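4.3 Contrôle et entretien de la pince à deux doigts

La présente section s'adresse au personnel habilité chargé de l'exploitation et de l'entretien du manipulateur mobile en logement témoin. Elle complète la section 4.2 (mise en position de maintenance) et précède la section 4.4 (réglage de la caméra de poignet). Elle s'applique aux sites de Gisley et de Brudville. Pour le site de Flustport, se reporter à l'annexe C, le support de poignet y étant d'un modèle différent.

Révision du 15 octobre 2020. Remplace la version de septembre.

4.3.1 Périodicité

Le contrôle visuel est effectué avant chaque mise en service. Le contrôle complet, comprenant la vérification des articulations et du serrage, est effectué tous les 2 000 cycles d'ouverture et de fermeture, ou après tout contact accidentel avec une paroi, un vitrage ou un appareil sanitaire. Le compteur de cycles est accessible depuis le menu Entretien du pupitre.

4.3.2 Matériel nécessaire

Jeu de clés six pans
Tournevis dynamométrique
Chiffon non pelucheux
Pinceau souple
Cales d'essai Aubert, petite et grande
Fiche de contrôle F-43

ATTENTION : risque de pincement. Ne jamais introduire les doigts ou la main entre les extrémités de la pince tant que l'alimentation du poignet n'est pas coupée. L'arrêt logiciel ne constitue pas une coupure d'alimentation.

4.3.3 Contrôle visuel, pince ouverte

1. Placer le sélecteur de mode sur MANUEL et réduire la vitesse du bras au minimum.

2. Amener la pince dans une zone dégagée, de manière qu'aucun doigt ne prenne appui sur un objet ou sur une paroi.

3. Commander l'ouverture complète depuis le pupitre. Attendre l'arrêt du mouvement.

4. Afficher le flux de la caméra de poignet en plein écran. Les deux doigts et le dessus du boîtier doivent être visibles simultanément.

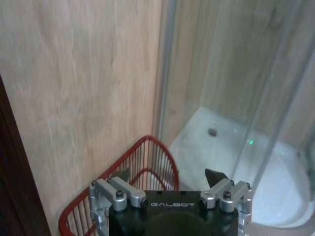 Crédit photo : Service maintenance, site de Brudville

Sur la vue de poignet, le marquage GALBOT du boîtier se lit à l'endroit, entre les deux ensembles articulés. Les extrémités noires sont écartées et légèrement tournées vers l'intérieur. Cette vue sert de référence pour les étapes suivantes.

5. Comparer les deux doigts. L'inclinaison doit être la même à gauche et à droite. En cas d'écart visible, interrompre le contrôle et passer au paragraphe 4.3.6.

6. Vérifier la présence de la vis noire à tête ronde sur chacun des deux ensembles, ainsi que celle de la fixation noire à six pans située près du boîtier, sur la face intérieure des biellettes.

7. Examiner les extrémités noires. Toute fissure, tout éclat ou toute déformation de la pointe impose le remplacement des deux extrémités.

Note : dans les pièces équipées d'une douche vitrée, les reflets peuvent gêner la lecture du contour des doigts. Modifier l'orientation du poignet plutôt que l'éclairage de la pièce, afin de conserver les mêmes conditions de prise de vue d'un contrôle à l'autre.

Note : un objet ajouré placé derrière un doigt, tel qu'un panier en fil métallique, peut masquer un défaut d'alignement à l'écran. En cas de doute, déplacer le bras et recommencer l'étape 5.

4.3.4 Nettoyage

1. Couper l'alimentation du poignet et apposer l'étiquette de consignation sur l'interrupteur.

2. Dépoussiérer les articulations au pinceau souple, en partant du boîtier vers les extrémités.

3. Essuyer les surfaces métalliques au chiffon sec. Les traces de calcaire ou de savon sont retirées au chiffon légèrement humidifié à l'eau claire, puis les pièces sont séchées immédiatement.

4. Dégager l'évidement circulaire situé au milieu du boîtier. Aucun objet ne doit y être introduit, à l'exception du pinceau.

ATTENTION : l'emploi d'air comprimé, de solvant ou de produit détartrant est interdit. Ne pas diriger de jet d'eau vers le poignet, même lorsque celui-ci est hors tension.

4.3.5 Contrôle du serrage et essai de fermeture

1. L'alimentation étant toujours coupée, contrôler chaque vis au tournevis dynamométrique, à la valeur portée sur la fiche F-43. Ne pas appliquer de frein-filet sur les vis des extrémités.

2. Retirer l'étiquette de consignation et rétablir l'alimentation.

3. Régler la force de serrage à 50 % et refermer la pince sur la petite cale Aubert. Les deux extrémités doivent entrer en contact avec la cale au même moment.

4. Répéter l'essai avec la grande cale. La force peut être augmentée jusqu'à 100 % pour ce seul essai.

5. Ouvrir complètement la pince, retirer la cale et comparer de nouveau la vue obtenue à la vue de référence.

6. Reporter les résultats sur la fiche F-43 et remettre le compteur de cycles à zéro.

4.3.6 Anomalies

Doigts asymétriques à l'ouverture : couper l'alimentation, rechercher un corps étranger dans les biellettes, puis relancer la prise d'origine. Si l'écart persiste, la pince est déposée et renvoyée à l'atelier de Gisley.

Vis absente ou desserrée : ne pas remettre la pince en service. Rechercher la vis manquante dans la zone de travail, y compris dans le receveur de douche et autour de la bonde, et la remplacer par une pièce neuve de même référence.

Mouvement saccadé : recommencer le nettoyage décrit au paragraphe 4.3.4. Aucun lubrifiant n'est appliqué sur site.

Vue de poignet floue ou décentrée : se reporter à la section 4.4.

Toute dépose de la pince entraîne un nouvel étalonnage du poignet, à réaliser conformément à la section 5.1 avant la reprise de l'exploitation.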